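Stirnness Drinking Fountain

The Stirnness Drinking Fountain is a granite memorial in the market place at Cudbridge, at the top of Gollent Street. It was paid for by public subscription and named after Stirnness, the estate whose owner, Samuel Gollent, gave the land. It has been the subject of a local dispute over its inscription and its position.

Description

The fountain is a square pillar of grey granite on two steps, with a basin on the north and south faces and a trough for dogs at the foot. The design was by Ottavio Bianchini, a mason who had settled in the town and also cut the lettering. The east face carries 58 names, those of subscribers who gave a pound or more. The west face has a verse praising Gollent as "father of the poor of this place". The water supply was cut off when the street was relaid, and the basins are now planted in summer.

History

The final cost was above 1,000 pounds, a good deal more than the sum first advertised, and Gollent made up the difference. The opening was held in November in heavy rain and the band did not play. The fountain first stood in the middle of the road. It was moved 32 feet to the pavement to make room for buses, and turned in the process, so that the verse no longer faces the church.

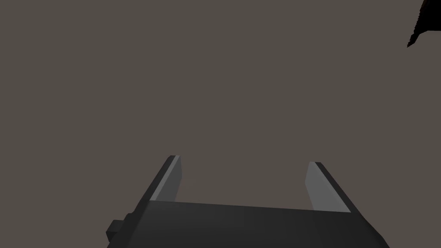
Bianchini's granddaughter wrote to the parish magazine that the turning was a mistake, that her grandfather had meant the verse to be read from the church gate, and that it ought to be put right the next time the paving was lifted. No work followed.

Dispute over the inscription

Objections to the verse concern the clearance of the cottages at Stirnness, where Gollent evicted tenants to enlarge his park. A petition with 100 signatures asked for the west face to be covered or the whole fountain taken to the museum yard. A second petition asked for it to be left alone. The town council declined to move it but agreed to a small plaque beside the steps giving the history of the clearance. The wording has been redrafted twice. As of Feb 15, 2026, the plaque had not been put up.

See also

Cudbridge Market Place
Stirnness House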